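4. Loading the organizer box

Read section 3 first. Everyone skips it, and the support line at Nondine has the call log to prove it.

4.1 Lay the box flat on a clear table and let both front latches hang open.
4.2 Fold the lid all the way back. Halfway is a position it will not hold for long.
4.3 Give each small part its own compartment.
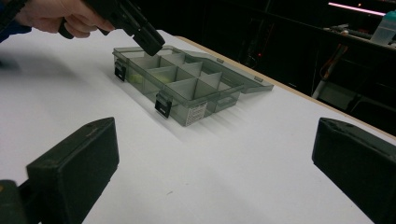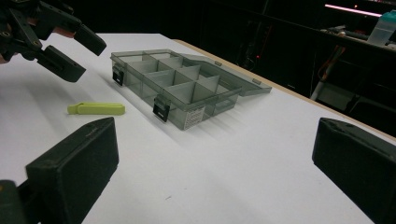

Fig. 2. Yellow-green part and white tabletop: in a compartment of the open box (first view), on the table (second view).

NOTE: Dividers are see-through. Labels are still a good idea, whatever your memory tells you.

CAUTION: Close both latches before lifting. One latch is a hinge for spilling things.

4.4 Replacement dividers are part no. 3797. Part no. 3290 is the lid, and it will not divide anything.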